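Gostis K2 countertop sealer: long-term review

18 November 2018

The Gostis K2 is a water-based penetrating sealer for marble, limestone and other calcite stones. It comes in a 32 oz bottle with a flip cap and one folded sheet of instructions. I bought two bottles at the regular price and have used it on a kitchen counter and a set of loose offcuts since spring of last year.

Application is simple. Clean the stone, let it dry overnight, wipe on a thin coat, wait 15 minutes, buff off what's left. The sheet asks for a second coat after two hours. On honed stone I would go to three, as the second still went in within a few minutes. On polished stone the second coat mostly sat on top and had to be buffed hard to avoid streaks. Odor is mild and gone by the next morning.

Coverage is stated per bottle with no distinction between finishes, and that is my first complaint. Polished tile took far less than the label allows. Honed offcuts took close to twice as much.

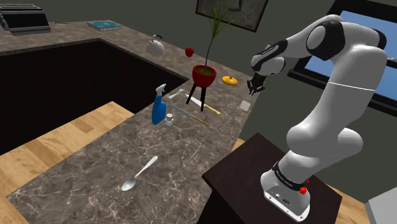

Minhas had the opposite result on coverage and wrote in to say so: one bottle did two full coats on a honed island with some left over, applied with a microfiber pad in place of the foam one in the box. The foam pad, by that account, holds a good share of the product and never gives it back. I repeated the test with microfiber and the numbers came down, though still above the label figure.

For stain resistance I used coffee, olive oil, red wine and beet juice, each left for 2 hours and then for 24. At two hours all four wiped clean from the sealed pieces. At 24 hours the oil left a faint dark ring on the honed piece, which a baking soda poultice took out in one night. Unsealed controls stained with everything.

Etching is a separate matter. No penetrating sealer stops acid, and the K2 does not claim to. Lemon juice dulled the polish in under a minute, sealed or unsealed.

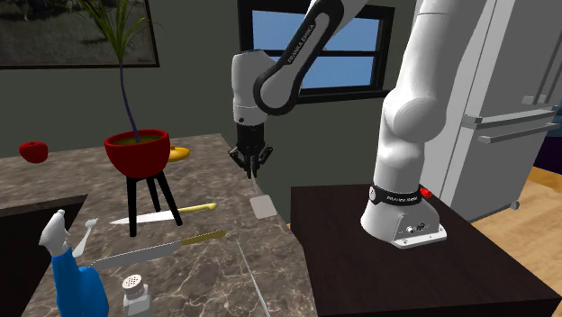 Durability is where the K2 does better than the Ketlow product I used before. The water-drop test still passed at day 184 over most of the counter, and the Ketlow had failed there well before that. Wear is uneven, so test several spots. On a marble counter where utensils are kept grouped together, the stone under and beside them gets more drips and more wiping than the open run, and I would check that patch first. Mine needed a touch-up coat while the rest was fine.

Two smaller points. The flip cap leaks if the bottle is stored on its side. The lot code is printed on the shrink wrap, so write it down before throwing that out.

Recommended for polished marble. For honed stone, buy an extra bottle and use your own pad.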